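The Ferry Bell

When Salamatu Anozie inherited her great-uncle's house in Tveit, she inherited the bell along with it, and for the first 31 days she hadn't the least idea what it was for. It hung on a post at the bottom of the garden, green with age and as big as a good-sized cooking pot, and every evening at six somebody came through the gate without so much as a knock, rang it twice, and went away again.

It was never the same person two evenings running. There was a schoolboy with his satchel still on, and a very old woman in a man's raincoat, and once the baker, with flour up to his elbows, who waved to her through the kitchen window as though they had been neighbours all their lives. She waved back, of course (what else can you do with a baker?), and then stood there with the tea towel in her hand, wondering whether she ought to have gone out and asked.

She meant to ask at the shop. But the shop was always full, and she had a city person's horror of seeming foolish in front of a queue, so she bought her eggs and her matches and went home again up the lane, and at six o'clock the bell rang twice.
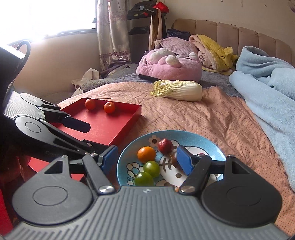
Who was the bell meant for, if the ferry had stopped running years ago? It was meant for Corentin Fleury, who had been the last ferryman on the Rivum and who lived alone on the far bank, in the low white house with the crooked chimney.

She had this from Corentin himself in the end. He came over in his own rowing boat one wet afternoon in February, tied up at her landing stage, and presented himself at the back door with his cap in his hand and a jar of plum jam under his arm.

"Your uncle began it," he said, when she had sat him down by the stove. "They built the bridge up at Wondon, you see, and after that there wasn't anybody to ring for me. I'd had 40 years of that bell. I told him I couldn't get used to my supper without it. I only said it for something to say."

"And he rang it?"

"That same night. Twice, like a passenger. I had my boots on before I remembered." He laughed, and then looked into his cup for a while. "When he got poorly the others took it up. I don't know how they settle whose turn it is. I've never liked to ask."

Salamatu thought of all those people coming down her path in the rain, and of herself behind the curtain, being too shy to open the door.

She gave him a second cup, and a slice of the ginger cake she had been saving for no particular reason, and they talked about eels, and her uncle's terrible singing, until the window began to go blue and he said he had better be getting across while he could still see the posts.

She watched him row. He was slower than she had expected, and he stopped once in the middle to rest. At six she heard the gate, and went out quickly in her slippers. It was the old woman in the raincoat, already reaching for the rope.

"Would you mind very much," said Salamatu, "if I did it tonight?"

The old woman looked her up and down, slippers and all, and handed her the rope.

"Not too hard," she said. "He's not deaf."

Salamatu rang it twice. Over the water, after a moment, a lamp was lifted in a window and set down again.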